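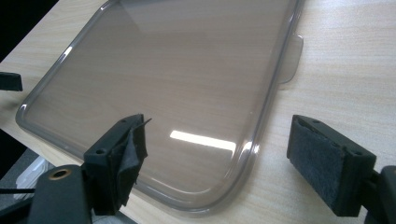
Clear Trays and Lids: Your Questions

We get so many great questions about see-through trays and lids at the Olstead kitchen storage swap that we finally put them all on one page. Trygve Forsberg and Emrys Lewis wrote most of the answers, and they both have strong feelings about rims. Got something to add? Tell us on Wednesday!

Why do you love the smoke-tinted ones so much?

They look good on nearly any table! A light gray tint lets the wood grain show through and only darkens it a little, so the table still feels like your table. The tint is also kinder to small scratches than perfectly clear plastic -- after a year or two of daily use you'll be glad of it.

Is it a tray or a lid?

Often it's both. Plenty of shallow lids with a raised rim work beautifully as trays when you flip them over, and we have 7 at the swap right now that have never gone back on a box. Try it with tea bags, clips, seed packets, or a couple of spice jars.

What is the flat tab on the side for?

On most lids it's there to give your fingers something to lift. If you're using the lid as a tray, turn the tab toward you and it makes a handy spot for a paper label. Don't carry a loaded tray by the tab, though. Two hands under the rim, please!

How do I wash one without making it cloudy?

Lukewarm water, a drop of dish soap, and a soft cloth. Skip the scouring pad completely. Rinse well and dry it right away with a cotton towel, going around the rim last, where drops like to hide. Torbjørn Granström swears by a second rinse in cold water, and his do come out wonderfully shiny.

Can it go in the dishwasher?

Check the underside for a mark first. If there isn't one, wash it by hand. Thin plastic can warp on the bottom rack, and a warped lid will rock on the table forever after.
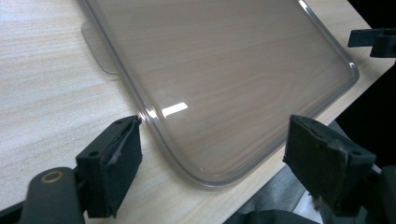
How do I know if a lid will fit my box?

Measure the box across the outside of its top edge, both ways, and bring the numbers with you. Rounded corners matter as much as length, so trace one corner on a piece of paper too. We keep up to 482 lids sorted by size, and a tracing makes the search so much faster.

My tray slides around on the table. Any fixes?

Wipe the bottom and the tabletop first, as crumbs are usually to blame. After that, clear stick-on dots at the corners do the job and hardly show.

Can I bring in a tray with scratches?

Sure, we love those! Scratched trays are perfect under flowerpots or for sorting screws. Cracked ones we can't take -- the edges get sharp.

When is the next swap?

The big fall one is in October, and the small table is out every Wednesday. Doors open at 2, and lids are by the window.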